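What Stays by the Sink: A Report on Washing Up and Packing Up in a Shared Kitchen

Student project report, Household and Everyday Design
Vibeke Kjærgaard and Amirul Sitompul
Supervisor: Ingvar Overgaard

1. Why a kitchen

Our first proposal was about public squares. Our supervisor read it, asked which of us had ever spent an hour in a public square on purpose, and sent us home to think again. Home, in our case, is the upstairs floor of a house on Westovlow, where three of us share a kitchen and none of us agree on what "clean" means. In January the lease was coming to an end, the kitchen had to be emptied, and it seemed a waste to do all that work without getting credit for it.

The question we settled on is small. When people pack up a kitchen, what happens to the counter around the sink? Cupboards get packed in an order you can more or less predict. Books on moving house have plenty to say about them. The sink gets a line near the end, usually something like "leave out what you need." We wanted to know what people think they need, and where they put it.

2. What we did

We followed three households through the last 15 days before a move. One was our own. The second belongs to Grímur Frandsen, who was leaving a two-room apartment after a long time in it and owned more saucepans than chairs. The third was Ketill Thorlacius and his parents, who were moving the whole family kitchen into a smaller one and had strong feelings about it, not all of them the same feelings.

In each kitchen we kept a notebook on the counter. Anyone who put something down within arm's reach of the sink was asked to write what it was and whether it was waiting to be washed, waiting to be packed, or just waiting. We ended with 155 entries. Some are very short ("pot"). One of Ketill's mother's runs to a page and covers the history of a gravy boat.

We also visited each kitchen on a Saturday to draw a plan of the counter and talk to whoever was standing at it. We did not tidy anything during visits, which in our own kitchen took very little discipline.

3. The counter as a packing table

We expected people to pack at a table. In all three homes the table was the first thing to disappear, either under boxes or into a van. After that, wrapping moved to the kitchen counter, and the part of the counter with the most open space in front of it was the sink.

This sounds like a bad idea and has some good sides. The height is right for standing. The light is usually decent. A glass can go from the water to the towel to the wrap without crossing the room. Grímur worked out a route like this within a day and became a little evangelical about it.

The trouble is that a sink is also a hole. Things roll into it. Tape stuck to the rim comes off at the worst moment. And wrapping material takes up far more room than the thing being wrapped, a fact known to anyone who has tried to pack a wine glass and ended up with something the size of a loaf.

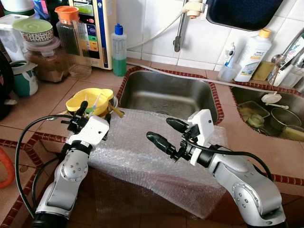
Bubble wrap is the worst offender in our notes, and we bought too much of it. It was supposed to live on its roll in the hallway. It lived on the roll for one evening. After that it went wherever the last person had let go of it, and sheets of it kept turning up over the front of the counter and the near part of the sink, spread out like a tablecloth for a very disappointing dinner. With the sink edge covered, you lose the exact strip of counter where you would normally stand and work. You also stop seeing the dark red border tiles, so the line between "counter" and "basin" turns into a matter of faith. Vibeke put down a mug on that faith and the mug is no longer part of the study.

4. Two basins, two jobs

A kitchen with two basins lets its owners have two opinions at once. We had been told as much by Ketill's father, who considers a single basin a sign of moral decline. We tested the claim by asking everyone to mark in the notebook which basin an item went into, where there was a choice.

What we found is that people don't share the load between basins. They give up on one of them. One basin is kept clear and defended, and the other becomes storage with a drain. A basin used this way fills in a particular style: flat things first, then a pot, then bowls wherever there is a gap, and finally something that has no business being there. In the picture that last item is the white sink stopper, lying across the top of the dishes as though it had been put in charge of them.

The stopper interested us more than we are comfortable admitting. It appears in the notebook seven times, always in a different place and never once in a drain. Amirul wanted to give it a chapter. We compromised on this paragraph.

5. The last bowl

Every household had one container that stayed out to the end and collected whatever was still in use. We started calling it "the last bowl," and the name stuck even in Grímur's kitchen, where it was a saucepan.

The last bowl begins as a reasonable plan. You keep back a few utensils and you need to stand them in something. Ours was yellow plastic and sat near the left edge of the sink with a few thin things poking up out of it. Over the following week it acquired items by a process we could not document, including a stick that each of us was sure belonged to somebody else. When we interviewed one another about it (this was a low point in the fieldwork), we got three confident and incompatible answers.

We think the last bowl does useful work. It marks out a small area of the kitchen as still being lived in. Ketill's mother said she couldn't pack hers until the kettle was off the wall socket, and that packing it made her feel she was in someone else's house. That was the most serious thing said to us during the whole project and we didn't have a follow-up question ready.

6. Tiles, and the cleaning of them

We had not planned a section on tiles. Tiles insisted. The square tiles on our counter are a beige-pink that was presumably chosen on purpose, and between them there is a great deal of grout. Cleaning the counter for the final inspection took longer than packing all the pans. Grímur's counter was a single smooth slab and he was done in 15 minutes, a figure he repeated to us several times.

If a packing counter is going to be tiled, we'd suggest laying a folded towel over the section where glasses are set down. We tried this for the last three days. It also gave the tape somewhere to stick that wasn't grout.

7. What went wrong with the method

The notebook changed how people behaved. Ketill began putting things away purely to avoid writing them down, so his family's counter looks tidier in our results than it was in life. In our own kitchen the notebook was itself packed by mistake, in a box labeled "Bach" that held sheet music and half the cutlery, and two evenings of entries had to be done from memory.

The categories were also too neat. "Just waiting" was meant for the odd leftover case and ended up as the most popular answer in every household. With more time we would split it up, probably into things waiting for a person, things waiting for a box, and things that had been there so long that everyone had stopped seeing them.

8. Suggestions

Pick one basin for dishes and say so out loud before packing begins. Keep the wrap on its roll and cut one piece at a time, away from the sink if there is any other surface left standing. Choose the last bowl early and write on it what it is for. Put the stopper in a bag with the keys.

Thanks to Ingvar Overgaard for turning down the squares, and to Grímur and the Thorlacius family for letting us stand in the way. The gravy boat arrived in one piece. The notebook and the three counter plans are with the department and can be borrowed, though the page for our own second week has tape on it and should be opened slowly.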